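4.3 Fabric surfaces and the case for washing by material
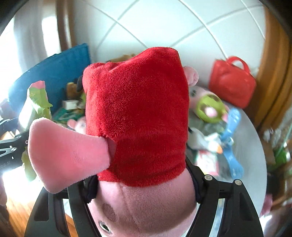
Figure 3. Plush pig toy in a red fleece dress.

Advice on cleaning children's soft toys nearly always treats the toy as a single thing. The parent is told to wash it on a gentle cycle, or to wipe it down, and the instruction is given per toy, per week or per illness. We doubt that this is the right unit. Most of the toys in our sample were made of more than one fabric, and the fabrics did not behave alike when we tried to get dust out of them. The pig in Figure 3 is an ordinary case: the dress is fuzzy fleece with a visible pile, the head is a smoother plush, and the cheek patch is stitched in, which adds a line of thread where the surface changes. A swab taken from the head of such a toy says little about the dress, and most of the studies reviewed in Section 2 report one swab per toy without saying where it was taken.

We collected 67 toys from families in Cotport during April. Each toy was vacuumed through a filter at two sites, one on the longest pile and one on the shortest, and the filters were weighed before and after. Toys with only one fabric were sampled at two sites on that fabric and used as a check on the method. Families were asked how often the toy was washed, and we recorded the answers, but we place little weight on them. People who agree to take part in a study of toy dust have good reason to remember washing more often than they did.

The long-pile sites gave more dust than the short-pile sites on most of the mixed toys. This is what anyone would expect, and we would not make much of it on its own. The more interesting result is that the gap did not close after washing. Toys put through one cold cycle in a mesh bag lost dust from both sites, but the long-pile fabric kept a larger share of what it had held to begin with. A second cycle helped a little. For 7 of the mixed toys the second wash made no difference we could measure, and in 2 of these the filter from the long-pile site weighed slightly more than it had after the first. We suspect loose fiber from the toy itself, and this raises an awkward question about the whole approach, which weighs lint and household dust together.

That question applies to earlier work too. The Plumora guidance, still handed out in many daycare centers, says that a single wash removes "nearly all" dust from soft toys. We could not find the measurement behind this claim. The Hwang protocol is better documented, but it was developed on flat squares of test cloth, and a flat square has no seams, no stuffing and no folds under an arm or a hem. It seems unwise to carry its figures over to a stuffed toy. The Kultex spray treatment has been promoted as a way around washing altogether. In our hands it laid the pile flat, after which less dust came up into the filter. Whether the dust had gone or was simply held down is something a filter cannot tell us, and the product literature does not discuss it.

None of this shows that dusty toys make children sick. We did not measure health, and the link between toy dust and symptoms in the home is weaker than the popular advice suggests. A child's bed and carpet hold far more dust than any toy, and a household that washes its toys often probably cleans other things often as well. Studies that leave this out will tend to credit the washing machine with too much.

For sampling, we suggest that later studies report the fabric and the site of every swab or filter, and take at least two sites on any toy made of more than one fabric. For families we have no new rule to offer. The mesh bag and cold cycle did no visible harm to the toys in our sample, though drying took up to 7 hours for the thickest of them, and a toy put back in bed with damp stuffing may be a worse problem than the dust.

Contact: Cotport Household Textiles Study | All rights reserved | Back to top
Last updated: 28 November 2018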